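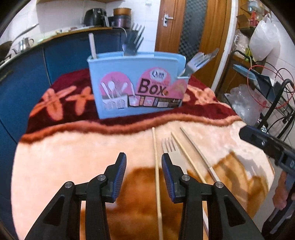 Speaker notes: Feeding a Hall on a Small Budget

Posted in December by Nhi Cao
Search this site Go
12 shares 3 comments

Start on time even if people are still getting coffee. Say who I am and that I ran the Thursday suppers in Rernby for two winters.

Opening point. Most first suppers run late because of the serving line. The food is usually fine. At our first one we had 44 people in a single line and the last of them ate at a quarter to eight. Pause here and ask who has been at the end of a line like that.

Slide 2, costs. Our first full season cost $1,171, hall rent not included. The second cost $1,017 for the same number of suppers. Most of the drop came from buying rice and dried beans in large bags and from giving up bottled drinks. Don't read the whole table out loud. It's in the handout.

Slide 3, the menu. One pot dish with meat, one without, bread, fruit. Arvid Bråten will want to bring up dessert. Tell him questions are at the end.

Slide 4, the line. Put the table in the middle of the room and serve from both sides. Plates at the start. Forks and napkins at the far end, so people aren't holding them while they reach for bread. Water goes on its own table by the wall.

Slide 5, cleanup. We rented dishes once from Prinby and paid extra for returning them unrinsed. Read the rental sheet first. Two people wash, three dry, and everybody stacks chairs.

If there's time, tell the story about Vy Vi and the soup that had to be carried up from the parking lot. Skip it if we're past 6:30.

Questions. Someone will ask about allergies. Cards in front of each pot, written large, and one cook stays near the table until everyone has been through.

Leave the sign-up sheet by the door.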